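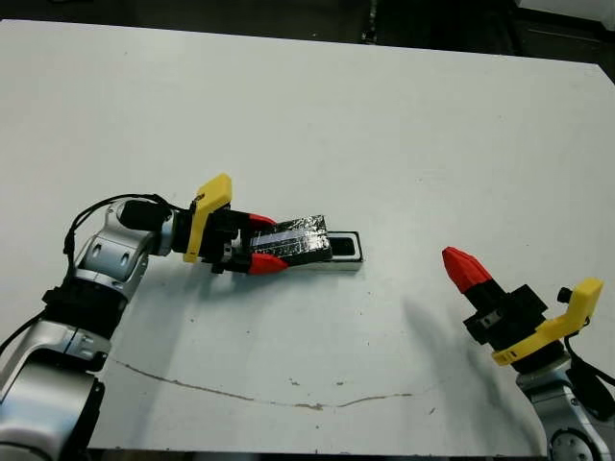
Carlow Rowing Club Project: Final Report
2025-07-10

So my project was about whether a small school can keep a rowing team going, and I picked ours because I'm on it (badly, in the three seat). We have 17 rowers and one decent boat, a Rathjen eight that's older than I am.

I started in November by asking everybody on the team to log their erg scores and what they spent on the sport. I figured the money part would be boring. It wasn't! Our trip to the Pallholm regatta cost 4000 dollars, mostly for the trailer and the motel, and each family ended up paying 200 on top of dues. Two kids stayed home that weekend and we raced with subs.

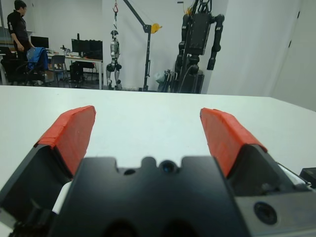

My advisor read the draft and wrote back that I was blaming the regatta for everything, and that dues had already been too high before we ever signed up for it. Fair. I went back and redid that section with the dues by themselves, which came to 148 a season.

The erg scores were messier. People forgot to log, or logged in the wrong column, and I lost a week fixing the spreadsheet. Most of us got faster over the winter. I got slower, but I had the flu.

Next year I'd like to compare us with the Trekon crew across the lake, if they'll share their numbers.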